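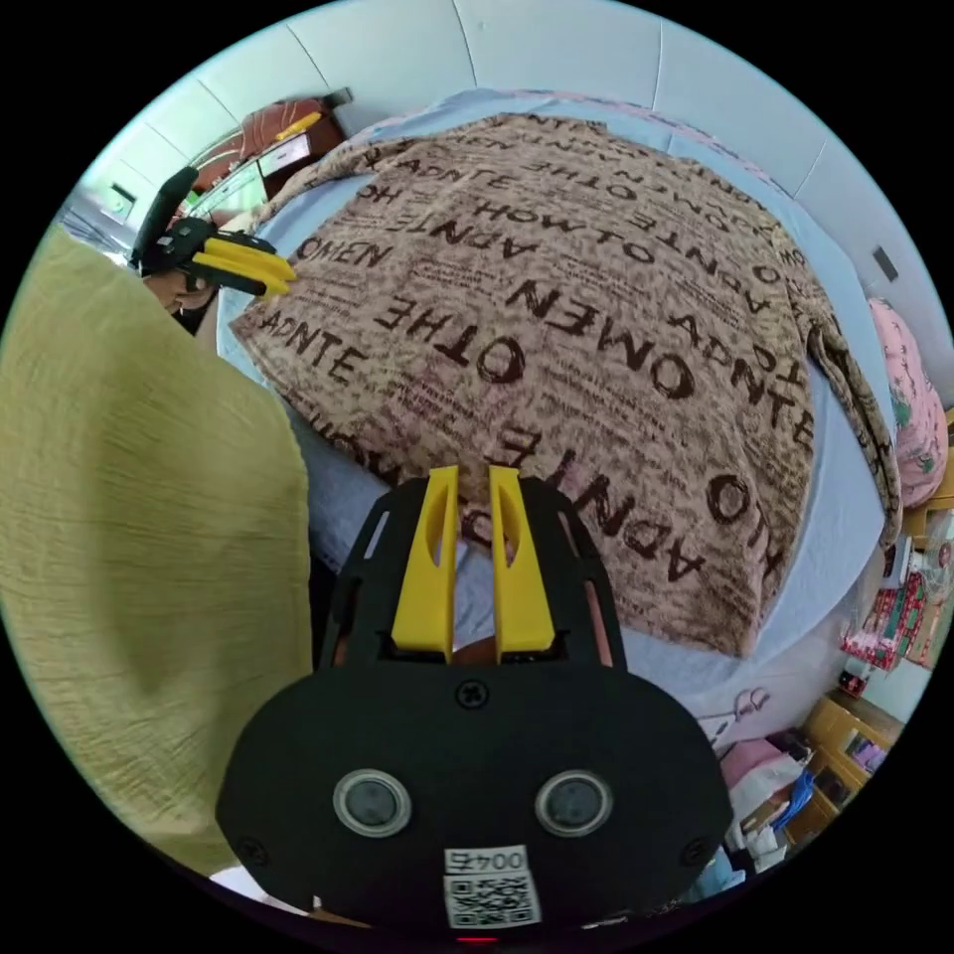

Bedroom, Gredia house -- folding day

Roscoe Marchetti's notes on the bedding and clothes at the Gredia house, put up 20 January 2024. The front bedroom gets a full going-over every January: blankets first, then shirts, then whatever is left on the shelves. The bed is the only flat surface big enough to work on, so everything gets spread out there.

The large plush blanket is tan and pinkish-beige. It goes in half lengthwise, then in thirds, and takes up most of a shelf once it is done.

T-shirt with big dark letters, laid out on the pale blue layer. Smooth the body before bringing the sleeves in -- the print makes creases hard to spot.

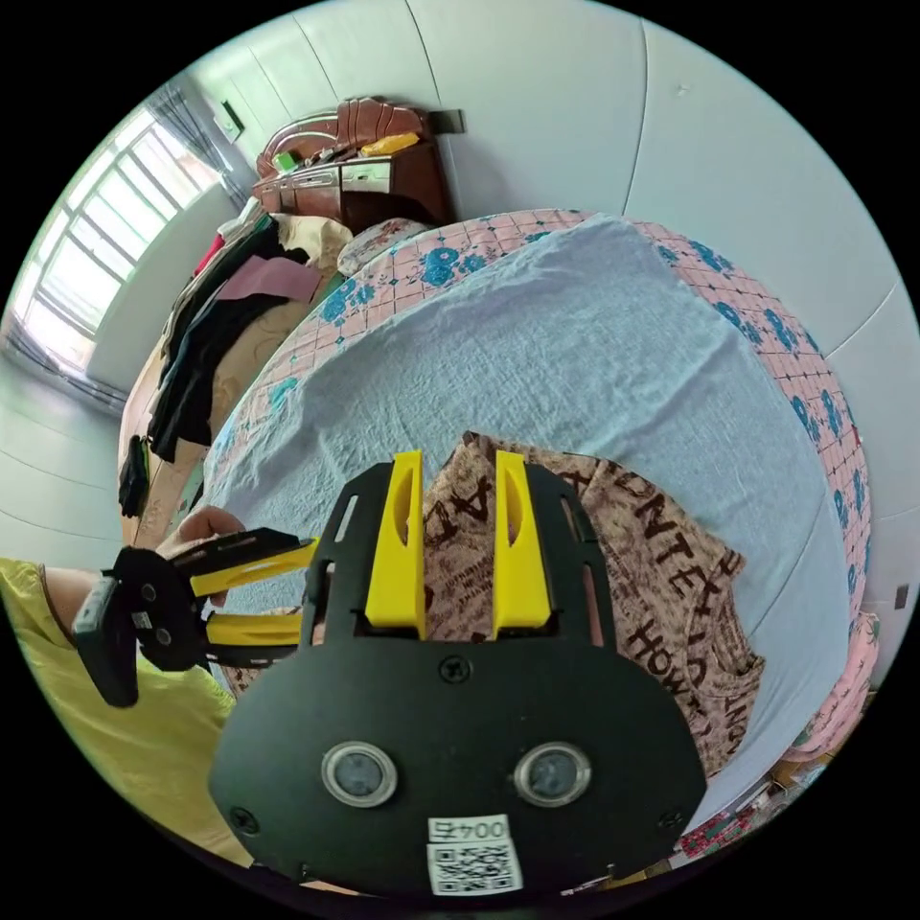
The same method works for the other shirts. Sleeves to the middle, hem up to the collar, one more fold if the drawer is shallow. The pink bed cover with the checks and blue flowers stays on the mattress until the end.

The old wood headboard has a curved, carved top and a shelf ledge that collects small things. Those get sorted last.

The tan cloth with brown lettering, across the right half of the bed. Wardrobe with the mirrored door behind, and the fan in front of it.

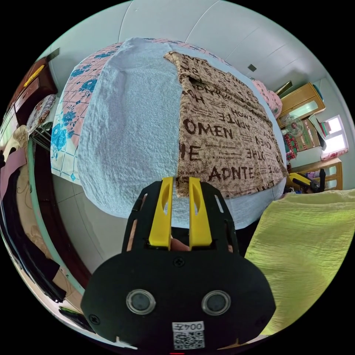

More from this house

Kitchen drawers, 19 pictures
Hall closet, 6 pictures
Taltudau house, linen shelves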